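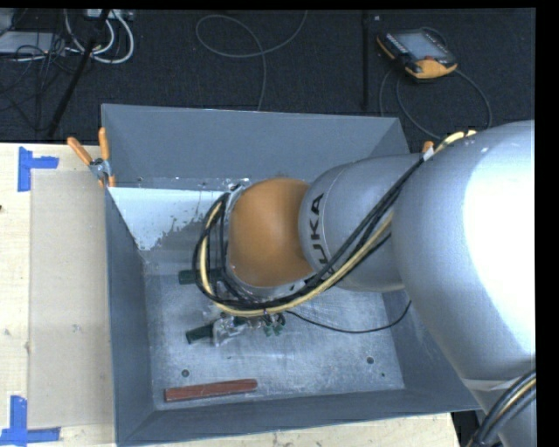
Ratih Liew writes that her shop is getting an arm in June, that she has been told it will free her up for more interesting work, and could we please tell her what the interesting work is, so she can bring the right shoes.

Bring the ones you have, Ratih. The interesting work is mostly standing next to a bin. We've had an arm on the small parts bench at Darkeck long enough to have opinions, and what follows is the stuff we wish had been taped to the wall on the first morning. It's for the people who work beside the thing. The people who bought it have their own brochure.

Mark the table before you move anything

Blue painter's tape, two short strips in an L, one L for each corner you care about. Do it while everything is where it should be. The arm goes to the place it was taught, and if you have nudged the bin half an inch to get at a dropped washer it'll go there anyway, with total confidence. Tape costs next to nothing and comes up clean if you change it before it gets old. We change ours monthly. Pencil rubs off and marker is forever, as one end of our bench can tell you.

Clamp the bin

A metal bin looks heavy enough to stay put. Then something leans on the wall of it a few hundred times a shift and by lunch it has wandered. Spring clamps on the back corners do fine for light work. Get the kind with bright handles, orange or yellow, so you see them when you're clearing up and so the next person doesn't assume they're part of the bin. Check the jaws when you check the tape. Anything that gets shoved hard wants a proper bolted stop, and you should ask for one in writing.

Cables: give them slack, then look again

The first question everybody asks is whether the cables are supposed to hang like that. Some slack is needed or the wrist can't turn. Too much and a loop will find the one handle in the bin it can hook. Have whoever runs the setup take the arm through its whole reach at slow speed while you watch the bundle and nothing else. Don't watch the gripper, it's the more entertaining end and it will distract you. If a loop drags, say so, and let the person who's trained for it retie it with the power locked off. Tag the ones that get unplugged. A tag with words on it, please. We had a cable marked "B" for six months and it was a matter of faith.

Don't reach in

You'll want to. A part will be sitting a little crooked and your hand will be on its way before you've thought about it, as it has been for your whole working life. An arm that's standing still may be finished, or may be waiting for its turn. Stop it the way your shop's procedure says, confirm it's stopped, then fix the part. It feels silly for the first week. We keep a pair of long tongs hanging at the end of the bench, which are no use whatever with the arm and very good for getting things out from behind the radiator.

Keep the old jig

When ours went in, the plan was to throw out the hand jigs. Hide one. There will be a morning when the arm has an error code and a box of 300 Lundus hinges has to go out by three, and you'll be glad of a piece of scrap maple with two nails in it. Oil the wood now and then and write on the back what it's for. We found one last winter that nobody could identify and it now holds the phone.

Sweep the bin floor

Grit, flakes of coating, the odd stray screw. Your fingers used to sort that out without bothering you about it. The arm has no fingers to speak of and a chip under a part tips it just enough to be picked up badly. A cheap two-inch paintbrush beats a rag, and a magnet in a sandwich bag beats both if what you're after is steel. Turn the bag inside out over the trash and the bits drop off. Do it at the start of the shift, with the arm stopped (see above, and see above again).

What changes for you

Our bench used to turn out 400 pieces on a decent day with three of us talking the whole time. It's now nearer 700 with two of us, and the third has moved to packing and says it's warmer there. Those are the numbers and you can make of them what you like. Management calls this growth. My wrists like it, I'll give them that. I've stopped waking up with a thumb that won't bend.

What I didn't expect was the watching. You go from making things to being the Minder, which is the word on the schedule, with a capital letter and no raise attached. Watching is tiring in a different way from lifting. Swap over every hour if you can get it agreed. Take the break even when everything is running nicely – especially then, as you've stopped noticing things somewhere around the twentieth minute. Sit where you can see the whole reach of the arm and not only the part you find interesting.

Write down the stops

A cheap notebook on a string. Time, what it was doing, what you did. After a month ours showed that most stops came right after a bin change, and that got us a better bin stand when six months of grumbling had got us a nod. Put your initials in it. When somebody asks what you do all day now, hand it to them.

Ask for the training

If you're going to be beside it, you should know how to stop it, how to tell it's really stopped, and who to call. Ask before it arrives, while people are still in a good mood about it. Being told "you won't need to touch it" counts as an answer only until the first jam, and ours was at ten past nine.

Ratih also asks whether she should give it a name. We did. It was supposed to be a dignified one, and by the second week everybody was calling it what you'd call anyone who dropped a hinge on your foot.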